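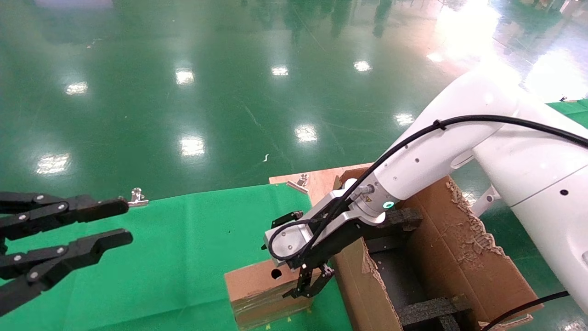 Handover cloning is a way of teaching a two-armed robot by recording a person steering both arms, then training one network on the whole recording. I first ran into it through the Nelau project, and I've been keeping this article going ever since (corrections welcome, as always!). The "handover" part of the name is a bit misleading, because the arms don't have to pass anything between them. What matters is that each arm's next move depends on where the other one is. On a setup like this one, with one black gripper held open over the green cloth and the other pointing down at a small taped cardboard box, the network gets both arm positions at every step and puts out commands for both together.

The older approach, which most people call split control, trains a separate network for each arm and adds a timer to keep them in step. It's easier to debug – I still use it when I'm trying out a new gripper – but it drifts badly on long tasks.

The Nelau set has 2,044 recordings, of which 1,109 are box tasks and the rest are a mixed bag. The first public version came out on February 9, 2019, and a cleaned-up one followed in November with 231 bad recordings thrown out, mostly ones where the clocks on the two arms disagreed. If you find an old copy, check for those first. They'll wreck your training and the loss curve won't tell you a thing.
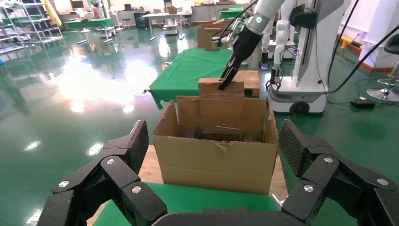
Does the method need both arms to be the same model? It works fine with mixed arms, as long as the commands are written as hand positions in a shared set of coordinates. Joint angles only carry over between matching arms.

Dirnar is the best-known spin-off. It predicts a short run of moves at a time, which smooths out the jerky starts I used to get. The Jallcombe variant adds a force reading at each wrist, and I like it a lot for anything squashy, though it wants at least 1,000 recordings before it settles down.

See also: Nyarko calibration, split control, action chunking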